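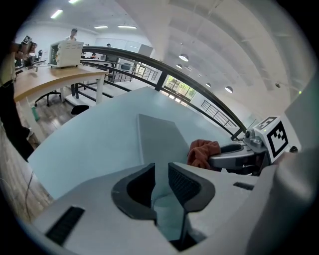
3.2 Collection of demonstrations

All demonstrations were recorded at a single table on the upper floor of the Urneck building. The operator stands at one side of the table and performs the task directly, without seeing any robot screen. We chose cloth handling as the main task because a soft object changes its shape every time it is touched, and small errors of the hand pose become visible very soon in the learned policy.

Two recording methods were compared. In the first method, the operator holds a gripper tool which has the same finger geometry as the one mounted on the robot. In the second method, the operator wears gloves, and a marker cube is fixed above each wrist. The pose of the wrist is estimated from the faces of the cube that the camera can see. When no face is detected for more than 15 consecutive images, the demonstration is discarded and the operator repeats it from the beginning.

Before the first session, each operator practiced until he or she felt comfortable with the tool. This practice is not included in the data. We did not give a fixed order of hand movements – an operator was free to pick up the cloth from any side, and to let go and grasp again if the first grasp was poor. In the pilot study in May we had asked for one fixed order, and the Boltari policy trained on those data could not recover after a missed grasp.
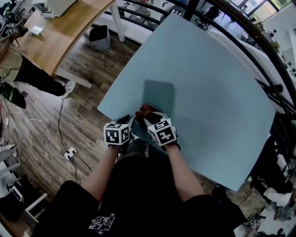

Figure 2. Cloth task recorded with gloves and wrist marker cubes.

The start position of the cloth was changed between demonstrations by dropping it again on the table. We collected 500 demonstrations with each method, which gives 1000 in total. Gorazd Grgić and Hạnh Hà recorded the larger part of the glove data, and Kristine Gatchalian most of the gripper data. This division is a limitation, as personal style of the operator cannot be fully separated from the effect of the method. We return to this point in Section 5.

After recording, wrist poses were smoothed and expressed in the coordinate system of the table, so that both methods could be used with the same training code (Volteler, version of 2020-07-31). Finger opening was treated differently. For the gripper tool it is measured directly, while for the gloves it must be computed from the distance between thumb and index finger. The second value is more noisy, in particular when the cloth is thick between the fingers – in such cases we kept the last reliable value until the hand opened again.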